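ホーム 製品 サポート お知らせ 採用 お問い合わせ JP / EN

お知らせ > プレスリリース

双腕組立セル「Quansah」の整備ノートを公開します。普段使っている手順を、そのまま出すことにしました

5月
Priltden(プリルトデン)
Flovdale工房 整備担当 リーガ・グリーンベルガ

こんにちは、プリルトデンのFlovdale工房で双腕セルの面倒を見ているグリーンベルガです。プレスリリースを書くのは初めてで、広報のルルデス・ゴディーニョさんに「いつもの朝礼のしゃべり方でいいから」と言われたので、本当にそうします。堅い文章を期待していた方、すみません!

さて本題です。このたび当社は、かさ歯車の組付けに使っている双腕セル「Quansah(クァンサー)」の整備ノートを、当社サイトのサポートページで無料公開します。日々の点検、段取り替え、ケーブルまわりの手入れ、指の交換、カメラの合わせ直しまで、21項目。もともとは私が自分のために書いていたメモで、そこにユアン・オギルヴィさんがあれこれ赤を入れ、夜番の人たちがさらに書き足し、気がついたら工房の全員が印刷して持ち歩いていた、というものです(私の手元の一部は油で半分透けています)。

公開のきっかけは、Ollwood(オルウッド)の拠点にセルを一台増やしたことでした。向こうの立ち上げを手伝いに行って、ノートのコピーを渡して帰ってきたら、翌朝から質問の電話が鳴りやまない。書いた本人には当たり前のことが、ごっそり抜けていたんですね。「ケーブルの輪はいつもの大きさで」なんて書いてありました。いつもの大きさって何ですか、と聞かれて、私も電話口で黙ってしまいました。そこから書き直しを始めて、どうせならお客様にも、同じような小さなセルを自分たちで組んでいる方にも読んでもらおう、という話になったわけです。

■ どんなセルか、ざっと

Quansahは腕が2本のセルです。それぞれの手首の先に平行グリッパがついていて、指はオレンジ色。手首の横には緑のブラケットでカメラを抱かせています。仕事は、丸い金属プレートの上に小さなかさ歯車を置いていくこと。言葉にするとこれだけです。ただ、歯車というのは置くときに機嫌が悪いと斜めに引っかかりますし、指の当たり方がほんの少し変わっただけで昨日まで入っていたものが入らなくなります。だからこのセルの成績は、プログラムより先に朝の手入れで決まる、と私は思っています(プログラム担当のみなさん、怒らないでください)。

■ 敷き布の話を先にさせてください

ノートの一番目は、腕でもグリッパでもなく、布です。作業面には濃い灰色の大きな布を敷いています。これを最初に持ってきたことで、オギルヴィさんとはかなり揉めました。彼は「整備の文書で最初に布の話をする会社があるか」と言い、私は「うちがそうです」と言い、結局私が勝ちました。

布を敷き直したら、まず四隅から外へ向かって手のひらで伸ばします。畳んであったときの折り目は残っていてかまいません。気にするのは、指で触って山になっているところだけ。プレートを置くあたりに山があるとプレートが揺れるので、そこは念入りに。私はプレートの縁を四方から軽く押して、かたかた言わないか耳で聞いています。音がしたら布を引き直して、もう一度。

ほこりは粘着ローラーで取ります。掃除機は使わないでください。以前、小さい歯車をひとつ吸い込ませて、紙パックを開けて探したことがあります。見つかりましたけれど、あの午前中は返してほしいです。

洗濯した布を戻すときは、完全に乾いてから。柔軟剤は入れない。予備は必ず一枚、棚に置いておく。布については以上です。ノートではここが一ページ半あります。

■ ケーブルの輪

Ollwoodからの電話で一番多かったのがこれでした。手首のカメラから出ている細い黒いケーブルは、わざと外側に輪を描かせて余らせています。ぴしっと腕に沿わせて結束したくなる気持ちは、とてもよくわかります。見た目もきれいですし。でもそれをやると、手首を回したときにコネクタの根元が引っ張られます。うちでは最初の年にそれで一本だめにしました。

新しいノートでは、「いつもの大きさ」をやめて、決め方を書きました。まず腕を、作業で使う一番遠い姿勢まで動かします。その状態でケーブルがまだたるんでいること。次に手首を左右の端まで回して、輪が指先より下に垂れてこないこと。両方を満たすところで軽く留めます。きつく締めないで、指で押せばずれるくらいに。留めたら低速で一周、目で追いながら動かしてください。追うのは指先でなく輪のほうです。これが意外に難しくて、人間の目はどうしても動いている指先に行ってしまいます。私はわざと腕の後ろ側に立って見ます。

太いほうのケーブルは、床のほうへ大きく逃がしています。布の上を通る部分は、プレートから離れた側に寄せておくこと。布を敷き直した日はここがずれやすいので、布とケーブルは必ずセットで点検する、とノートでは並べて載せました。

編組スリーブのほつれは、見つけたらその日のうちに記録だけしておきます。一本二本の毛羽立ちで止める必要はなく、中の線が透けて見えたら交換です。「記録だけ」と書いたのに夜番の誰かが熱収縮チューブで補修してくれていて、それがとても上手だったので、補修の手順も追加しました。

■ オレンジの指

指は消耗品です。ここは声を大きくして言いたい。まだ使えるように見える指を、みんな使いすぎます。

見るのは内側の当たり面です。明かりを斜めから当てて、歯の跡が溝になっていないかを確かめます。爪を滑らせて引っかかったら交換。片側だけ傷んでいても、必ず左右そろえて替えてください。片方だけ新しくすると、つかんだときに歯車がわずかに寄って、置くときにそのまま寄って入ります。寄ったまま入るならまだいいのですが、寄ったまま入らないので困るんです。

ねじは交互に、少しずつ。最後にグリッパを空で閉じて、指先の合わせ目に薄い紙をはさみ、上と下で抜け具合が同じかどうかを手で確かめます。ちゃんとした測定器もありますが、毎朝のことなので紙でいい、というのが私の考えで、これについてはオギルヴィさんも賛成してくれました。珍しい。

交換した指は捨てずに、日付を書いて袋に入れておきます。調子が悪くなったときに並べて見ると、どちらの腕がどこで無理をしているかがわかって面白いですよ。私の引き出しはもうその袋でいっぱいです。

■ 緑のブラケットとカメラ

ブラケットを明るい緑にしたのは、黒い腕の上でずれに気づきやすくするためでした。根元のねじには合いマークを入れてあって、朝はそのマークがまっすぐつながっているかどうかを見ます。つながっていれば触らない。これ、大事です。触らない。増し締めが好きな人ほど、ここで狂わせます(私のことです)。

マークがずれていたら、締め直してからカメラの合わせ直しに進みます。合わせ直しでは、プレートを布の決まった位置に置いて、中央の穴を両方の腕のカメラで見ます。両方の結果が食い違っていたら、先に疑うのはカメラの設定でなく、レンズの汚れです。次に布。プレートが傾いているだけ、ということが本当によくあります。それでも合わなければ、そこで初めてソフトを開いてください。いきなり開くと、汚れたレンズにぴったり合った立派な設定ができあがります。

レンズは乾いたクロスで、中心から外へ。息を吹きかけるのは禁止にしました。やっている人がいたので。

■ 歯車とプレートの扱い

ワークのことも整備ノートに入れています。歯車の穴に切り粉が残っていると、軸に載せたときに途中で止まって、それがロボットの不具合に見えるからです。私も昔、半日かけて腕の原点を疑い、最後に歯車を一個つまんで光に透かしたら細い切り粉が一筋見えた、ということがありました。あれ以来、「入らない」と呼ばれたら、まず手で入れてみます。手でも入らないものはロボットにも入りません。

手で入れるときは腕を止めて、非常停止を押し、自分の目でランプを確かめてから。手を出す前に必ず、です。この項目だけは書き方を崩さず、安全担当のコンソラシオン・パスクアルさんが書いた文章をそのまま載せてあります。私が軽口を足した版は差し戻されました。

プレートの軸は、布で拭いて、油はつけません。油の膜があると指先がすぐ汚れ、汚れた指がカメラの画像で暗く写り、という具合に面倒が広がっていきます。プレートを持ち運ぶときは縁を持ってください。軸をつまんで持ち上げると早いのですが、見つけたら私が飛んでいきます。

■ 段取り替えの順番

ノートを読んだ方から一番使えると言われるのが、この順番です。腕を待機姿勢に戻す、電源はまだ切らない、ケーブルの輪を見る、布を見る、プレートを置く、指を見る、カメラで穴を見る、低速で一周。慣れればコーヒーが冷める前に終わります。

低速の一周では、歯車をひとつだけ使って、つかむ、持ち上げる、そのまま少し待つ、までをやります。この「少し待つ」のあいだに歯車が指の中で回ったり下がったりしたら、指に戻ってください。置くところまでは、それが済んでから。急いでいる日ほど飛ばしたくなる工程で、飛ばした日に限って電話が来ます。

関節のグリースは稼働2,000時間を目安に点検し、前倒しはしても後ろには延ばさない、というのがうちの決まりです。ここは機械の型で違いますから、よその腕をお使いの方は必ずメーカーの資料に従ってください。

■ 記録のつけかた

公開にあたって、過去の整備記録も読み返しました。全部で334件。読んでいて楽しいものではないだろうと思っていたら、これがけっこう楽しくて、帰りが遅くなりました。「右、なんか変」だけの日があります。翌日に「右、やっぱり変」。その次の日に「布だった」。布なんですよ、やっぱり。

これを反省して、新しいノートでは記録欄を作り替えました。どちらの腕か、どの工程か、何を見てそう思ったか、何を触ったか。触らなかった場合も「触らず」と書きます。原因の欄はあえて小さくしてあります。大きい欄があると、その場で何か立派な原因を書きたくなってしまうので。空欄のままで構いません、あとから誰かが埋めます。

写真も残すことにしました。セルを上から見た向きで、布とケーブルと両方の腕がいっぺんに入るように撮っておくと、あとでケーブルの輪の形を見比べられます。

■ 公開の方法

整備ノートは当社サイトのサポートページから、登録なしで読めます。印刷して、切って、書き込んで、油で透けるまで使ってください。印刷用の版は余白を広めに取りました。社内で手順書を作るときの下敷きにしていただくのも歓迎です。内容の直しは随時入れていきますので、間違いや「いつもの大きさ」みたいな書き方を見つけたら、問い合わせフォームから教えてください。私が読みます。返事は私かオギルヴィさんがします(オギルヴィさんの返事は短いですが、怒っているわけではありません)。

Quansahをお使いのお客様には、次の定期訪問のときに印刷版をお持ちします。Ollwoodの見学日にも置いておく予定です。

歯車の組付けをしているセルの様子も載せておきます。ケーブルの輪と、緑のブラケットのあたりをぜひ。

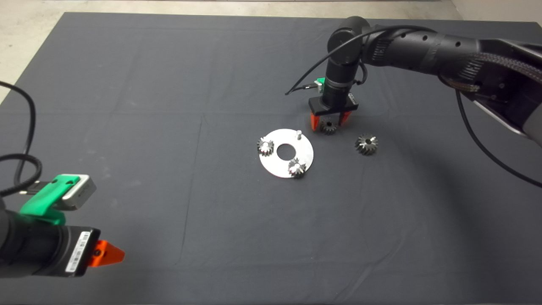
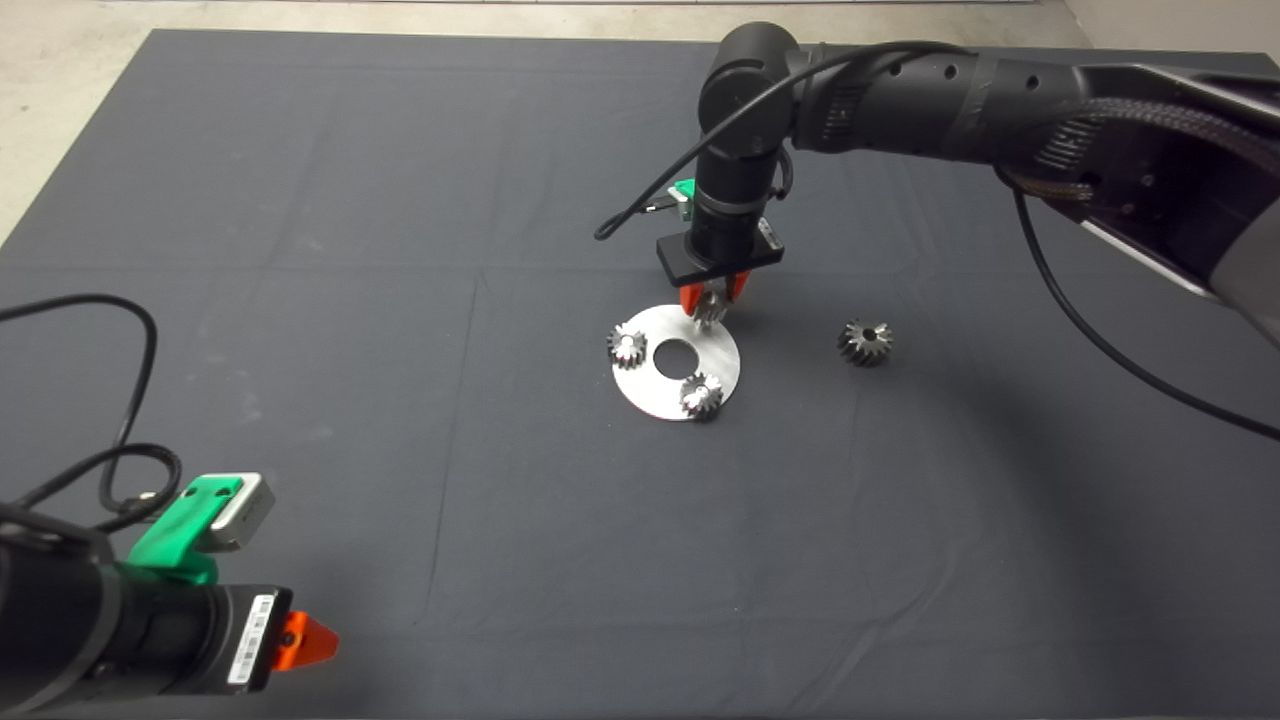 ズウェイラ・ランプティからは、ノートをもらって一番助かったのはケーブルの項目だった、という声が届いています。前は輪が大きすぎる気がして毎回結び直していたけれど、決め方が書いてあるので迷わなくなった、とのこと。ただ、指の交換の「爪を滑らせて引っかかったら」は、爪を短く切っている人にはわからないので別の確かめ方も書いてほしいそうです。それと、布の話はやはり長い、とも。

爪の件は、まったくそのとおりです。次の版で、細い樹脂のへらを使うやり方を足します。布の話は短くしません。

お問い合わせ
Priltden Flovdale工房 整備ノート係(グリーンベルガ、オギルヴィ)
取材のご相談は広報 ゴディーニョまで。サイトの問い合わせフォームをご利用ください。午前中は点検でセルの前にいるため、お電話は午後のほうがつながりやすいです。

シェア 21 コメント 2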